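The left arm dropped out again

12 January 2019

I wrote in December that the two-arm cell was finally stable. It ran for 20 days after that post, and then the left arm stopped in the middle of a reach, with its gripper down in the bin and the right gripper close beside it. No crash, no noise. The controller reported a lost joint on the wrist and held position, as it should.

The job is sorting footwear between the blue bin and the tabletop. We use slide sandals because they are cheap, they bend, and they never land the same way twice. Both arms have to reach over the rim of the bin, so for a good part of each cycle the two grippers are working in the same small space. A stop there is the worst kind. You can't just send the healthy arm home without checking what it will drag across.

I hit the stop button, cleared the fault, and jogged the right arm out first. Then I ran the same cycle again and got the same fault 31 minutes later. Dong-geon suspected the software, because he had merged a change to the handover timing that morning. He rolled it back. We got the fault again before lunch.

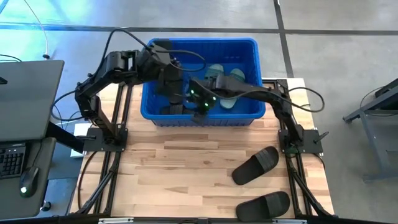
What gave it away was the pose. I went through the logs and every dropout came with the left arm stretched out over the bin and the wrist turned down. It never happened near the base. So I powered everything off, put the arm in that pose by hand, and measured continuity on the wrist cable while I moved the last joint. It opened and closed like a switch. The connector shell looked fine. The break was inside the jacket, just behind it, where the cable had been tied too short.

That was my mistake. I did the cable ties on both arms when we moved the cell over from Bramton, and I set the slack with the arms parked — not at full reach.

Odette had two spare cables in her drawer. I replaced the left one and retied the right one too, with the arm at its farthest pose before closing each tie. The left arm has run without a fault since then.

There is a second problem I'm less happy about. When one arm faults, the other keeps going until it reaches its next waypoint. Dong-geon is changing it so that either fault halts both. Until that's in, we run at half speed and someone stays at the desk with a hand near the stop button.

I still have the old cable and plan to cut it open this week.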